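Small racks, spare rooms: the gallery

Welcome to the gallery! Every autumn the Jinstead home network club asks members to show what they've been building, and this year we had loads to look at. Some of these racks live in cupboards, a couple live under desks, and one has taken over most of a landing. We love them all.

The open-frame builds were my favourites. You can get at everything from any side, there's no door to fight with, and you can see every port without crouching down with a torch (my knees are grateful). If you're starting out, a short frame with square-hole rails is a brilliant way in. Put the switch at the top, the server under it, and leave yourself a bit of spare space lower down for whatever you fall for next. You will fall for something!
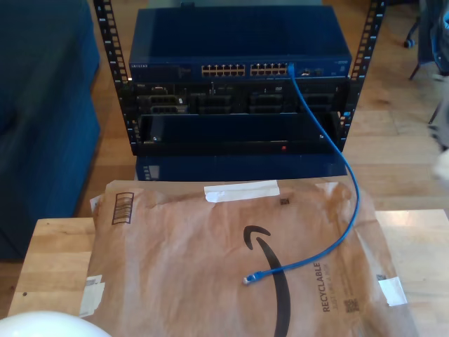 Cabling is where people really show their character. Ánh Bùi brought a bag of patch leads to our August meet-up and spent two happy hours helping newcomers pick the right lengths. Her advice was to buy a mix of colours and stick to one colour per job, so blue for the server, say, and something else for the telly. I went home and redid mine that same night.

A few notes from the other builders:

Jikirlow, the cupboard build. Twelve months of slow tinkering, and it's still growing. The shelf came out of an old bookcase.

Dimeck, under the desk. So quiet that you forget it's on, which is lovely if you work in the same room.

Borbély, on the landing. Every lead is labelled at both ends, in beautiful handwriting. I'm very jealous.

More pictures are always welcome, finished or half-finished. Bring them along to the next meet-up or send them in with a line or two about what the rack does.

Page updated Oct 17, 2026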